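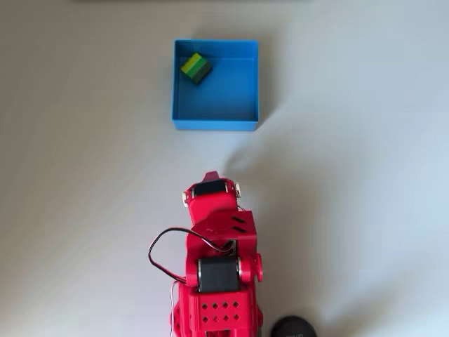 # Capítulo 2. Pedir dinero para una causa

Empecemos por el final: la carta de agradecimiento. Casi todos los manuales la dejan para el último capítulo y así sale luego, escrita deprisa, tarde, sin nombre del donante.

En este capítulo:

- a quién se pide, y en qué orden
- cuánto se pide
- la carta, la llamada, la comida popular
- cuentas claras (se amplía en el capítulo 23)

## 2.1 El caso de Storngate

Humedal pequeño, a las afueras de Planditdale. Amenaza de relleno. Un grupo de vecinas encabezado por Zoila Yupanqui decide comprar la franja norte. Sin experiencia previa, sin local, sin lista de contactos. Primera campaña: una marcha a pie con patrocinio por kilómetro, en octubre. Resultado: 413 donantes. De ellos, 214 volvieron a dar al año siguiente.

Esa segunda cifra es la que interesa. Más que la primera - bastante más. Conseguir un donante nuevo cuesta tiempo, conservarlo cuesta una carta. Yupanqui las escribió a mano, con ayuda de Relu Lungu, que además llevaba el registro en un cuaderno. Un cuaderno, sí. Funcionó porque se apuntaba todo el mismo dia.

## 2.2 Causa y proyecto

Conviene no mezclarlos. La causa es el agua, el bosque, las aves. El proyecto tiene límites, fecha y presupuesto. «Ayúdenos a salvar la naturaleza» no compromete a nadie. «Faltan dos parcelas» se entiende a la primera.

Compárese con la campaña de Dratstead, que estudiaremos en 2.4: buena causa, cartel precioso, ningun proyecto detrás. Karine Girard la cerró antes de tiempo y devolvió lo recaudado - decisión discutida todavía.

**Términos clave:** donante recurrente, patrocinio por kilómetro, fondo afectado, tasa de retención.

**Antes de seguir:** busque una petición de fondos que haya recibido hace poco. Subraye la cantidad que se pide. Si no aparece, guárdela, servirá para el ejercicio de 2.3.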